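FOR IMMEDIATE RELEASE
2025-06-22

Buried eelgrass seeds in Punen Sound are alive and ready to grow, new survey finds

ONNESS – The bare mudflats of Punen Sound hold far more living eelgrass seed than scientists expected, according to a survey released by the Onness Marine Station. The results suggest that some of the sound's lost underwater meadows could grow back from seed already lying in the mud.

The survey team collected 800 cores of sediment from 29 sites, including places where no eelgrass has been seen in years. Back at the station, they sifted each core by hand and recovered more than 4000 seeds. When the seeds were placed in cool, low-salt water, 90 percent of those that were still firm sent out a shoot.

"I kept going back to the trays to look again," said Chenxi Fu, the ecologist who leads the project. "We picked several of these sites because we thought they would come up blank, so that we'd have something to compare the good sites with. Then the blank sites started sprouting. It was a wonderful problem to have."

Eelgrass is a flowering plant that lives its whole life in salt water. It blooms under the surface, its pollen drifts on the current, and its seeds drop close to the parent plant. The long green leaves slow the water and give young fish, crabs and snails a place to hide. Its roots hold the bottom in place, and water over a healthy meadow is often clear enough to see all the way down.

Punen Sound was once known for its meadows. Older residents of Onness remember rowing over them on the way to the outer flats and having to stop to pull the leaves off their oars. The meadows thinned after a run of cloudy-water summers, and in the inner sound they disappeared completely.

Most attempts to bring eelgrass back have relied on moving grown plants from one place to another. Divers dig up shoots, carry them in coolers and pin them to the bottom one at a time. It is slow work, and a single storm can undo a season of it. Seeds offer another way, but only if there are enough of them, and only if they are still alive.

That is where the mud comes in. Eelgrass seeds are heavier than water and about the size of a grain of rice. Worms and clams help bury them as they dig. Below the surface there is very little oxygen, and the seeds stay put until conditions suit them. The new survey shows that in Punen Sound, depth makes a big difference. Seeds found in the top layer of a core were often cracked or empty. Those a little farther down were much more likely to be firm.

The team also found that the kind of mud matters. Soft, soupy sediment near the river mouth held few good seeds, while the firmer mix of sand and silt along the eastern shore held many. The best site of all was Shi Cove, a narrow inlet that had been left off the first version of the sampling plan and was added late, after a local clam digger suggested it.

"Shi Cove is tiny, and you can only get a boat in near high tide," Fu said. "We took our cores in a hurry with one eye on the water. They turned out to be some of the richest in the whole survey, and I can't wait to get back in there."

Fieldwork began in January, when the water is cold and the old leaves have mostly died back. Crews worked from a flat-bottomed skiff at the deeper sites and on foot at the shallow ones, pushing clear plastic tubes into the bottom and capping them before pulling them up. Each tube was labeled with its site and depth, stood upright in a rack and kept cool until it could be sifted.

Sifting took up most of the spring. The mud was washed through a set of screens, and what remained was sorted under magnifying lamps. Eelgrass seeds have fine ridges running from end to end, which helps set them apart from bits of shell and the seeds of other shore plants. A gentle squeeze with tweezers tells a firm seed from a hollow one.
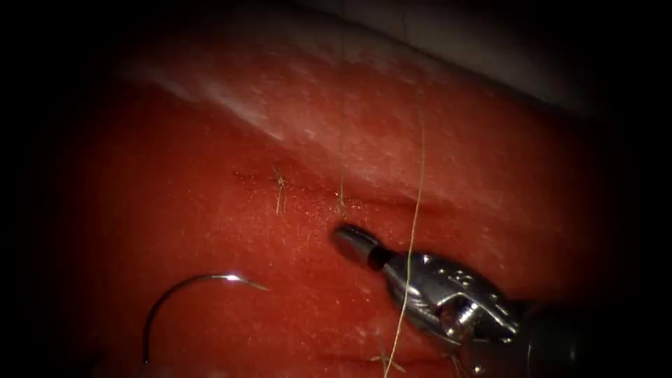
Two short suture tails stand up from the surface of the tissue.

The next step is to find out what is keeping the seeds from growing where they lie. Light is the main suspect. A seedling has only a small store of food, and it needs sunlight soon after its first leaf comes up. Crabs and burrowing worms can uproot young plants as well, and waves may bury them before they take hold.

To test these ideas, the station will set up small plots at Shi Cove and along the eastern shore. Some will be left alone. Others will be fenced with low mesh to keep crabs out, or shielded from waves with bags of empty oyster shell. Light meters at each plot will record how much sun reaches the bottom through the growing season.

The work is supported by the Priltley Fund, which also paid for the station's new seed room, with its chilled tanks and shallow sprouting trays. Seedlings grown during the survey are now living in the outdoor tanks beside the dock, and several have already put up side shoots. They will be used to study how young plants handle warmer water.

Results from the survey, including maps of seed numbers by site and depth, are available from the station on request. Teachers and shoreline groups are welcome to use them.

"People here have been looking at those flats and seeing plain mud," Fu said. "I'd love for them to know what's in it. There are little plants down there that just need some light."

About the Onness Marine Station
The Onness Marine Station studies the plants, animals and waters of Punen Sound and the nearby coast. Its outdoor tanks are open to visitors during the summer.

Media contact: Press Office, Onness Marine Station

###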